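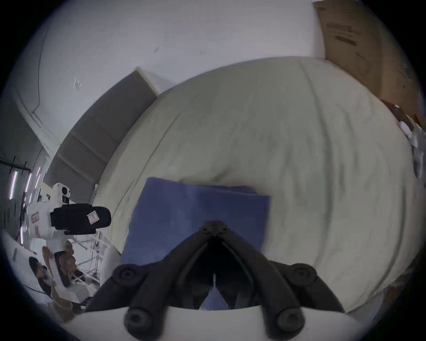
Tuvgate guesthouses ask for later laundry pickup

October 1, 2015 – Small guesthouses in Tuvgate want the town to change the hours of the shared laundry truck. At present the truck leaves Buvudar Street at 9, when many guests are still in their rooms. 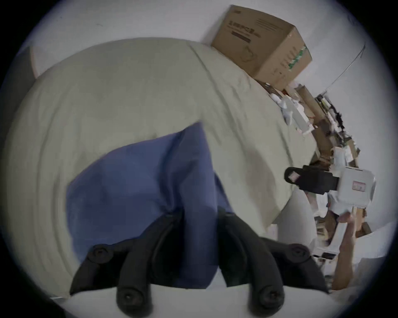
Photo: King-fai Fu

A letter with the request was signed by 78 owners and was given to the town office. They propose to move the pickup by 90 minutes and to keep the price per bag the same. The Matoušek laundry, which washes the sheets and towels, says it can accept the new time – but only if the bags are closed and marked with the house number.

The town office will answer in March, when the contract for the truck ends.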